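4.2 Interpreting the reported reductions in fever

The claim that a lower priming dose of an influenza vaccine produces fewer fevers without weakening the antibody response rests on less evidence than its frequent citation suggests. The Marchal trial enrolled 280 adults, of whom 177 returned a complete symptom diary. The authors treat the missing diaries as if they were lost at random. We doubt this. A person who spends two days in bed after an injection may be more likely to fill in a diary, or much less likely, and the paper gives us no means of telling which.

Diaries also depend on what participants think is worth writing down. In the Trovley cohort, appetite and meals were logged on the same sheet as temperature, and the two were later merged into a single "general wellbeing" score. We see little reason to merge them. Loss of appetite is common in winter and has many causes, and folding it into the score makes a small difference in fever look larger than it was.

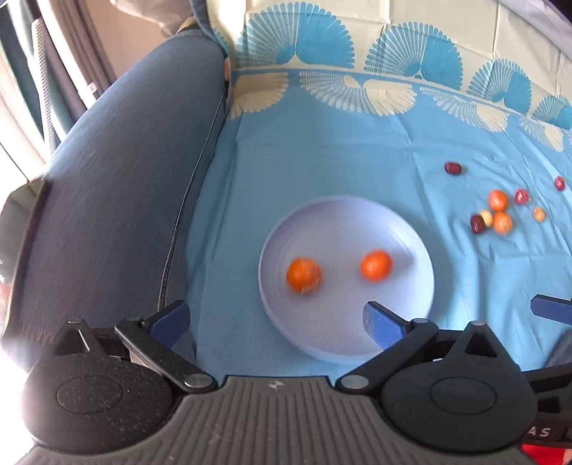

Figure 2. Orange fruits on a round plate, with further items on the cloth beside it.

Padilla, in his reanalysis of the Zekberg data, separated the two measures again and found that most of the apparent benefit disappeared. Mark Anthony Padilla's own sample was small, with 68 participants in the low-dose arm, and his confidence intervals are wide enough to include a modest effect. His result does not show that the lower dose makes no difference. It does show that the published score cannot be used to argue that it does.

The antibody findings raise a separate problem. Blood was drawn in April, well after the season's peak, and some participants may have met the virus in the meantime. Neither trial tested for this. A rise in titre that mixes vaccination with natural exposure says very little about dose, and the pooled estimate produced with the Rola software inherits the same weakness, whatever weighting is chosen.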